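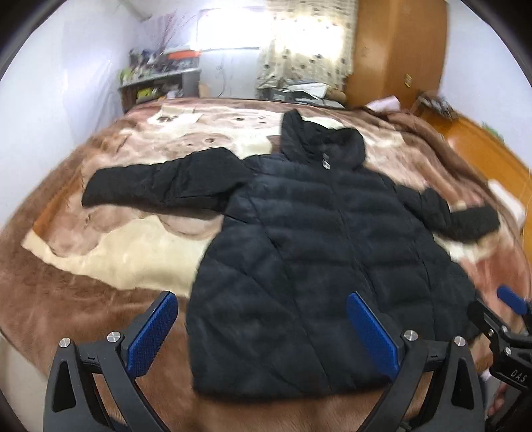

Puffer coat on the bed, blue pads on both grippers, before the first fold.

I have been comparing two sets of finger pads for hand-held grippers, and I'm not as sold on the soft ones as everyone told me I would be. Mayuree Kaewsai at Kettani lent me hers in February with a note saying they would "hold anything". Well, they hold a mug. So did the plain ones I had before.

A padded coat is a meaner test. The outside is slippery, the filling squashes flat when you pinch it, and a grip that feels firm at the hem slides off as soon as the weight of the hood comes into it. I did 80 folds with the blue textured pads and 80 with my old flat rubber. Sleeve in, other sleeve in, hem up to the collar. I dropped the coat 17 times with the blue and 30 with the rubber.

So the blue ones are better, fine. But most of the gap came from the sleeves. On the hem, where you have to get hold of two layers at once, I couldn't tell them apart, and the blue pair picked up the blanket along with the coat more often than I'd like. I didn't write those down as drops. Perhaps I should have.

The Vukerura page says the pads are good for 300 hours. Good by whose measure? It doesn't mention cloth at all, only boxes and bottles.

My other grumble is the linkage. With the jaws wide open I lose the feel of where the tips are, and I end up closing on air and having another go. Softer pads won't cure that.

Mayuree thinks I squeeze too hard. She may be right, so next I'll have her do the same coat with the rubber set and see what her numbers look like. If anyone has tried the Trusport pads on anything quilted, please leave a comment, with drop counts if you kept them.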